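Filedico Open Day

The Filedico Open Day was a public demonstration of robotic computer disassembly and assembly held at the Filedico workshop in Unville on 12 August 2019. It was organized by Zakhar Shevchuk, who ran the workshop, and presented by the engineer Chiến Đàm. The demonstration dealt with one task, the handling of hard drives in used desktop computers, and was attended by 40 visitors.

Background

Filedico was set up to study the reuse of parts from office computers. Its early work was done by hand. In April of the same year the group began moving part of that work to robot arms under a project named Larkik. The project took its name from the control program, which Đàm had written for an earlier bench and then adapted.

Hard drives were chosen as the first part to automate. In many desktop towers the drive sits in a plastic caddy that slides into a metal cage, so it can be taken out without a screwdriver. The caddy also gives a gripper something firm to hold. Shevchuk had a stock of 2000 retired towers to draw on, most of them bought from a local dealer, Swati, which had supplied schools and small offices in the area.

Workspace

The computers were worked on lying flat, with the side panel off and the inside facing up. The table had a ribbed aluminum surface. A gray plastic fixture with posts and holders stood to the left of the computer. The gripper was a Robotiq model with jointed black fingers, and the drives it handled were mounted in blue plastic caddies.

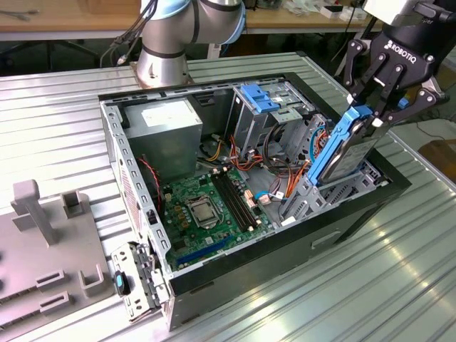
Program of the day

Visitors came in groups of 20, one in the morning and one in the afternoon. Each session opened with a short talk by Đàm, followed by the demonstration and a period for questions. Printed sheets listing the steps of the task were handed out at the door.

The talk covered the layout of a typical tower and the places where an arm is most likely to run into trouble. Cables were given the most time. Power and data leads in a used machine rarely lie the same way twice, and a lead that hangs over the drive bay can catch on a finger of the gripper. Đàm told the morning group that he had spent more of the spring on cables than on drives.

Some steps were still done by hand. Larkik had been written for the drives alone, and the steps on the printed sheet were marked either "arm" or "person." Visitors were allowed to stand near the table while the steps marked "person" were carried out.

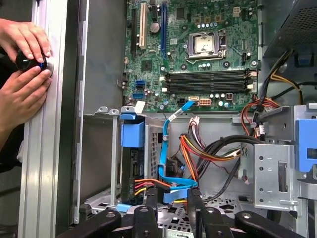
Two hands on a round black knob at the aluminum rail, next to the open case.

The drive handling was the main part of each session. The task was split into approach, grip, lift and placement, with placement counted as the hardest. A caddy has to enter the bay squarely, and an error of a few degrees is enough to jam it against the cage wall. Đàm ran the arm slowly for the public sessions, at 28 percent of its usual speed, so that people could follow each movement.
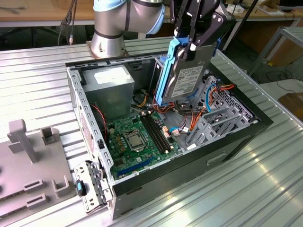

A hard drive in a blue caddy, held upright by the gripper over an open tower.

Questions from visitors were mostly about towers of other makes. Đàm answered that the program had to be given the position of the bay for each model, and that drives fixed with screws were outside the project. Shevchuk took the questions on data and said that drives were to be erased in a separate room before any resale.

Later use

The step sheet was revised after the open day, with a separate entry for checking the cables before the arm is started. Filedico kept the revised sheet as the standard guide for visitors to the workshop.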